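The Sakomby bins: a gallery for doubters
2018-11-11

Sakomby sells its metal bins as the cure for the household junk drawer. You get two, you sort everything, you never hunt for anything again. I paid 27 dollars for a used pair and I'm still waiting to be convinced. Captions are mine, and so is the bad attitude.

1. The usual mix
A green toy, a carton, a plastic-wrapped orange package and what looks like a tape measure still in its packaging, sharing one bin. I don't see a category in there, and the left side is doing all the work. Note the scratches – the listing on Flokeck said "light wear." 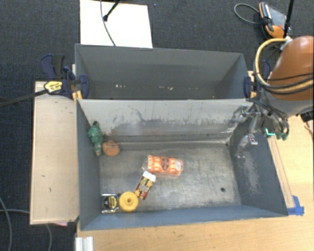

2. The second bin
No picture of its contents yet. It was meant for tools only, a rule I gave up on in July. The Sinaga system, which a lot of people swear by, wants a printed label on every container. I'd have to know what to print.

3. Still to come
The shelf from Tadcombe, if it ever ships. It claims to hold 70 pounds and costs 92 dollars before delivery. For that money I could buy a lot of cardboard boxes, and I may. Pictures when it's up, including the wall if the anchors pull out.

Comments are open. Please don't send me the drawer divider link again – I've seen it.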